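May 18, 2020

Slept till nine and felt guilty about it for the whole first cup of coffee. Radosław called while I was still in my robe, wanting to know if I'd started on the fence yet (no!) and whether June still works for the drive up to Vikville. I said yes, if the car holds up. It's making that noise again on hills.

Spent most of the afternoon sorting Grandpa's seed packets, which I've been putting off since the move. So many beans! He wrote on everything in pencil, half of it in Polish, and I had to text Damian twice to ask what a word meant. One envelope just said "good ones, 58." The year? The number of seeds? Damian doesn't know either.
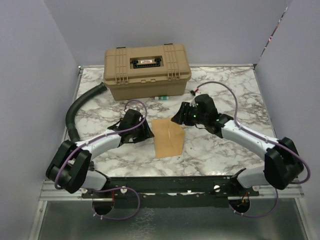 The tan toolbox, lid latched.

Made the cabbage soup for dinner and put in way too much pepper, but I ate two bowls anyway. Then a walk down to Sokside and back, and the lilacs by the church are finally open, so I stood there sniffing like a weirdo for a good five minutes.

Need to buy stamps and a new bulb for the porch. Call Radosław back about the tent.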